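Gastex "Small Things" campaign

Small Things was an advertising campaign for the household goods retailer Gastex, produced by the agency Väisänen. It opened on 2020-01-02 with a television spot directed by Saimi Hakala and written by Eero Lindqvist. Print and outdoor work followed in February, with posters at 72 sites.

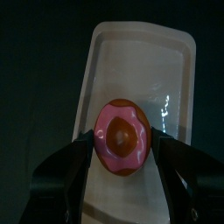 Who held the account before Väisänen?

The account was held by Lokar, which had produced the retailer's radio advertising.

Creative direction was by Martti Kettunen. The posters carried a single line of copy and no prices, a departure from the retailer's earlier advertising. A shorter cut of the spot, lasting 10 seconds, was made for cinemas. 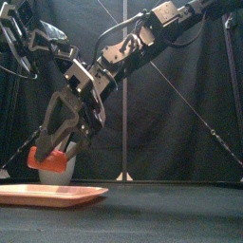
Orange-red block-like object held above a shallow tray.

The campaign was withdrawn after one season, and Lindqvist left the agency the same year.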